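Short Sleep Linked to Higher Evening Snack Intake

Last updated: Mon 16 October

Adults who slept less than their usual amount ate more between dinner and bedtime the next day, according to a sleep study run in Mistosdale. The team enrolled 549 adults, who kept food and sleep logs for 8 weeks. After short nights, evening intake rose by about 300 calories. The effect was weaker in participants over 50.

Lead author Cameron Haldane said the logs were self-reported, so portion sizes may be off. Stress scores did not explain the difference - the link held after they were added to the model.

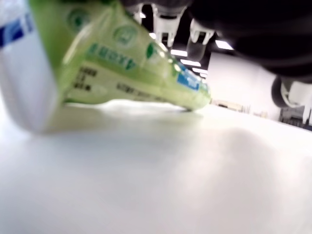
Next phase

A follow-up in Uton will use wrist monitors in place of sleep logs. Enrollment closes in December.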